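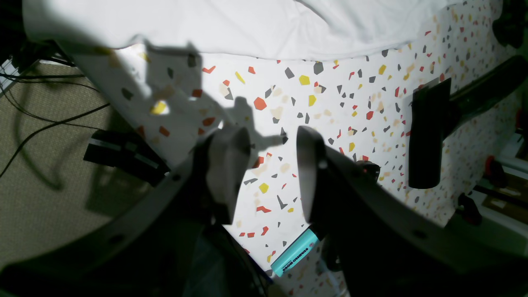 Grurness Gossip Headlines: read me first

Version notes, 2024-07-23

Grurness is a small collection of celebrity news headlines, each one paired with a short label that says what kind of story it is. It was made for people who study how entertainment writing changes when the same event is told by different sites.

What is inside

The collection has 305 headlines in 50 story groups. One group is one event, for example a separation, a new film role or a sighting at an airport. The names of the celebrities are replaced by codes, and the same code is always the same person. Fields are separated by tabs:

story_id
site_code
headline
label
date_month

The labels are romance, work, sighting, family, quarrel and other. We had a label "fashion" in the first version, but it was mixed too often with "sighting" and we removed it.

How it was labelled

Kiri Doolan and Carleen Tawhiri read every headline separately. They disagreed on 111 of them, mostly between "romance" and "quarrel". These were discussed and the final label is the one in the file. The first choices are kept in the folder called Oslow, with the original spelling mistakes.

Known problems

Spelling of "rumour" and "rumor" is left as the site wrote it. Please normalise it yourself if you count words.
2 story groups, Iler and Vogler, are possibly the same event. We could not decide — the dates are too close.
Headlines from October are fewer than from other months, so please be careful with any seasonal comparison.

Use

Free for teaching and research. Please do not try to match the codes back to real people. Corrections go to Carleen, with the story_id in the subject line.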